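Against the Complete Play Kitchen

I have now been sent the same article by two relatives, both of whom mean well. It says a play kitchen should be stocked "like the real thing," and then it gives a shopping list that would embarrass a small restaurant. My sister-in-law Grethe Lund bought most of it. I watched the boxes come in over a winter and I remain unconvinced.

The argument for all this stuff goes like so. Children copy adults. Adults have a lot of things in their kitchens. So a child with a lot of small copies of those things will copy more, and better, and learn words and turn-taking and where a fork goes. The first part I believe. The rest sounds to me like something written by a person with a warehouse.

Take condiments. The Luvholm catalog lists 52 pieces of pretend food in its starter set, and a child who owns it will still be given ketchup separately, by an aunt, in plush. I have nothing against a plush ketchup bottle. It is soft, it is red, it has a proper stitched label, and it can be laid across a plate and declared dinner.
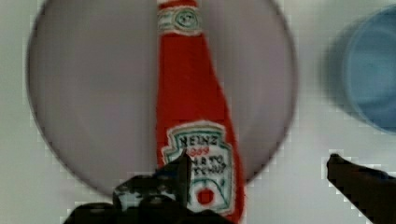

But ask what a child does with ketchup. She pours it, or pretends to. A wooden block pours just as well, and so does a sock. The detailed label is for the grown-up, who gets a small jolt of recognition in the store and reaches for a wallet. I have felt the jolt myself and I don't trust it.

The second claim is about realism, and I like this one even less. We are told that a piece should look enough like the original that the child "makes the connection." Which connection? My nephew at age 2 served me a plate of car keys and called it soup. He had a felt carrot within reach at the time. He knew perfectly well what it was, and he wasn't interested.

Then there is scale, which the toy companies seem to have given up on. A Kukesby pear is bigger than a Kukesby chicken. A slice of orange fills a saucer. Once you own pieces from three or four makers you have a ketchup packet the size of an envelope next to a fruit that would fit in a thimble, and so much for the real thing. Children don't mind. I bring it up only to point out that the people selling realism don't mind much either. 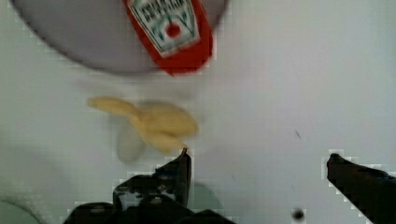
How much play food does a child need, then? Fewer pieces than the set contains, and I would start with one plate, one bowl, something to stir with and whatever is in the junk drawer.

I will grant the other side one thing. Dishes earn their place. A plate gives a game an edge: things are on it or they are off it, served or still waiting. A colander is better yet, because a child can fill it, shake it, look through the holes and wear it. Grethe's Blomqvist colander has had more use than the whole grocery aisle beside it, and I would defend that purchase to anyone.

Small appliances I'm less sure about. Every list wants one, with knobs and a door that opens. The door is good for a week. After that it becomes storage, and you find the missing lemon in there in April. The Gindine oven costs 38 dollars, for which you could get a secondhand saucepan, a real whisk, a dented cake tin and a fair amount of dry pasta.

Grethe once added up everything she had spent on the kitchen and its contents. It came to 369 dollars. She told me this in a cheerful voice and then asked me not to repeat it to my brother, who I assume is not reading.

My own proposal is dull. Put most of the food in a box on a high shelf. Leave out the dishes and a few odd pieces, the less obvious the better, something yellow and lumpy that could be pasta or could be a rag. Wait a few days before you decide whether anyone is upset. Swap things around if they are.
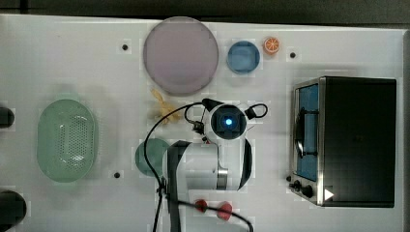
Þórey Bech wrote back after reading a draft of this to say that I had it the wrong way around. Her daughters argued less when there was plenty of everything, and the silly plush things were the ones they carried to bed. She also said that a sock does not pour. I have kept the line about the sock, but I believe her about the bed, and it does bother my case a little. A toy can be a poor kitchen tool and a good thing to fall asleep holding.

That still leaves the shopping list. I've asked Grethe for the box with the lid, and she says she'll look for it.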